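Two-Finger Gripper Pads: Comparative Review
Reading time: 2 minutes

Misix and Geltex pads were assessed by Brenda Salinas on household goods. Both sets cost $160.

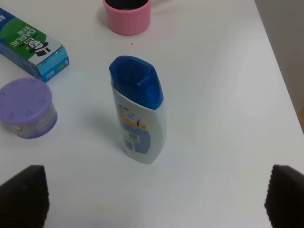
Wrist view of the shampoo bottle.

The Geltex pad is softer and suits smooth plastic – a bottle needs little force. 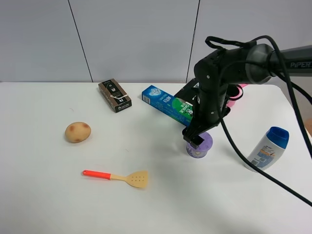

Mathias, September

Small cups favor the thinner Misix pad. Cable routing on the arm deserves care with either product. 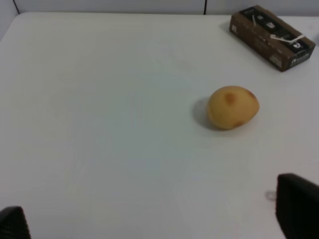

Can the pads be changed without recalibration?
Recalibration is advised after every change, as the two pads differ in thickness.

The Misix set is recommended for mixed goods.

Last updated: December 15, 2021
Contact: Mondow Reviews, ext. 2967 | Back to top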